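Ticket 1452: label printer drops jobs after server move
Site: Batwood, packing office
Opened: 15 March 2021
Status: closed
Priority: 2

Reported fault

Labels sent from the Stidell stock program reach the print queue on the new server and then vanish. No error on the PC. The printer shows ready. Test page from the printer's own menu comes out clean.

Labels affected are the small bin labels, one per colour: blue, yellow and orange. Full-size address labels print normally.
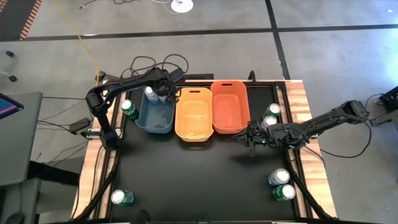 Step 1. Check the queue

Spooler running, no stuck jobs. Turned on "keep printed documents" and sent three labels. All three stayed in the list marked as printed, size 0 bytes. Address label sent straight after: 22 KB, printed.

Result: the job is empty before it leaves the server. Cable and printer ruled out.

Step 2. Compare drivers

Old server (Trodska) had the maker's driver. New server (Polat) had picked up the generic one during the move. Removed the generic driver, installed the maker's version, restarted the spooler.

Result: no change. Bin labels still 0 bytes. Left the new driver in place.

Step 3. Check the label template

The bin label template holds a fixed path to its layout file. The path still pointed to a shared folder on Trodska, which was switched off after the move. The program does not report a missing layout; it sends a blank job. The address template keeps its layout inside the program and was not affected.

Copied the layout folder from backup to Polat, kept the same share name, and edited the path in the template.

Result: test label 9 KB, printed. Text for the yellow bin ran over the right margin.

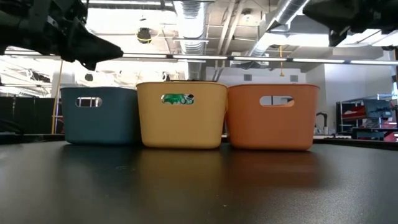
Step 4. Correct the margin

Paper width in the new driver was set to the default. Changed to match the roll, saved as the default for all users, and sent one label for each colour again. All correct.

Follow-up

Two other templates use the same old path. Both edited, neither tested, as they are only used for the stock count in May. Reopen this ticket if they print blank.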